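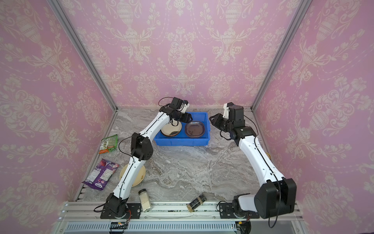 Plates should always go in before anything else, one reader of our June draft objected, and the food packets ought to have a home of their own. We were delighted to get this remark, as it goes straight to what makes a mixed surface so interesting to sort. Plates, jars and snack bags end up side by side in ordinary kitchens, and people hold firm views on which of them to deal with first.

4.2 Tableware among other things

Figure 5. Plates in a blue tray, with snack packets, spice jars and a further plate still on the marble-patterned surface.

In the Clakomwood kitchen diaries we gathered 70 written accounts of clearing up. Of these, 57 began with the plates. The reasons were wonderfully plain: plates take up the most room, they stack, and once they are gone the rest looks like less work. We call this the flat-first order, after a phrase used in the earlier Wurka survey.

Stacking deserves a closer look. Round plates of one size make a steady pile, and most diary keepers trusted such a pile without a second thought. The odd plate is where the fun starts. In Figure 5 the dark translucent plate lies flat to the right of the stack, a layout that many of the diaries describe in words. People gave the odd one a place beside the pile, even when this used up space they could have kept for something else.

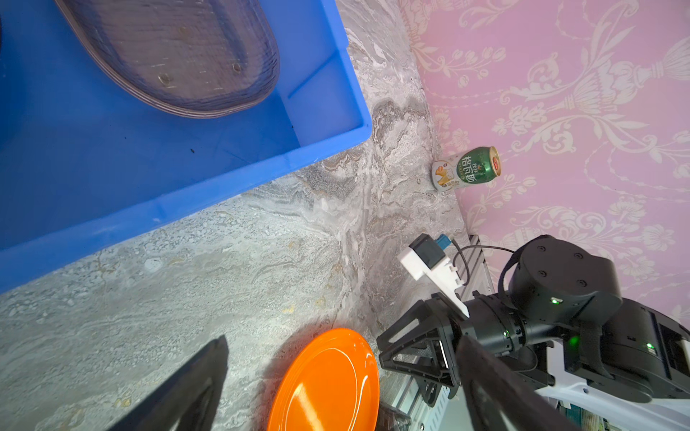

Does a drinks can belong with the tableware? Most diary keepers treated it as packaging and left it until the plates and dishes were cleared.

Shape matters here as much as purpose. A can rolls, and so does a spice jar on its side, so both are awkward companions for anything with a low rim. The Bouchard sorting sheet, which we used to code the diaries, has one box for "containers" and makes no room for this difference. We added a second box for things that roll, and the coding became a good deal easier. In 40 accounts at least one rolling item was mentioned, often with real feeling!

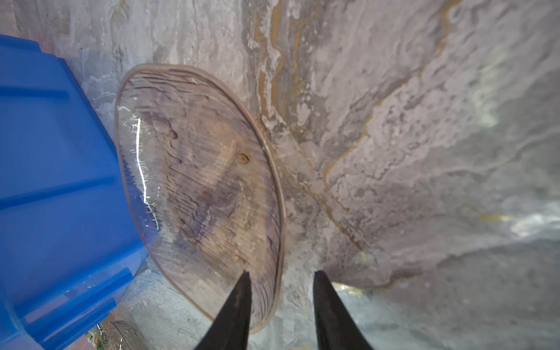
Section 4.2, continued | Reading time: 2 min

Clear plastic dishes raised a question we had not planned for. With a patterned worktop showing through the base, a small mark on the dish can be hard to tell from the pattern underneath. The clear oval dish next to the blue bin has two small brownish spots inside it, and its ridges catch the light in fine streaks, so a quick glance may miss them. Several diary keepers wrote that they hold such a dish up to a window before deciding where it goes.

We find this small habit fascinating. It puts a check between picking up and putting away, and the flat-first order has no step for it. The Drornent guide to shared kitchens comes closest, asking for see-through items to be looked at against a plain background. Section 4.3 takes up that advice and compares it with what the diaries say about glass.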